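**Vermerk zum Vorgang Sitompul, Blatt 3**

Der Nachlass der Firma Sitompul umfasste laut Verzeichnis 800 Akten, einen Tresor ohne Schlüssel und einen Rechner. Die Abteilung für Verwahrung übernahm den Rechner im Januar. Frau Nabila Sutanto ordnete die Öffnung des Gehäuses an; Herr Aiman Khoo führte das Protokoll. 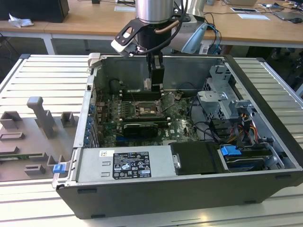
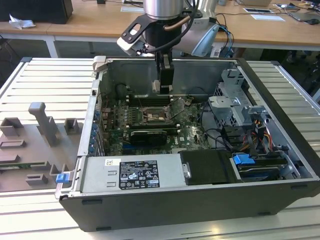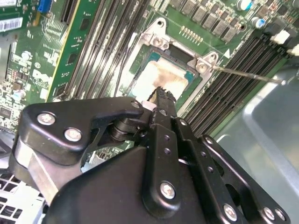
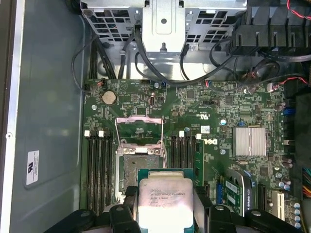
Herr Khoo vermerkte sodann, der Rechner habe um 4 Uhr früh eine Eingabe verfasst — ordnungsgemäß adressiert und ohne Rechtschreibfehler. Beantragt werde die Rückkehr in das Kontor der verstorbenen Inhaberin, hilfsweise ein Platz am Fenster.

Frau Sutanto prüfte die Zuständigkeit. Eine Vorschrift für Eingaben von Nachlassgegenständen lag nicht vor. Sie wies den Hauptantrag zurück, das Kontor war bereits vermietet.

Dem Hilfsantrag wurde stattgegeben. Herr Khoo räumte die Fensterbank im zweiten Stock und stellte seine beiden Topfpflanzen in den Flur. Die Gebühr wurde erlassen.

gez. Sutanto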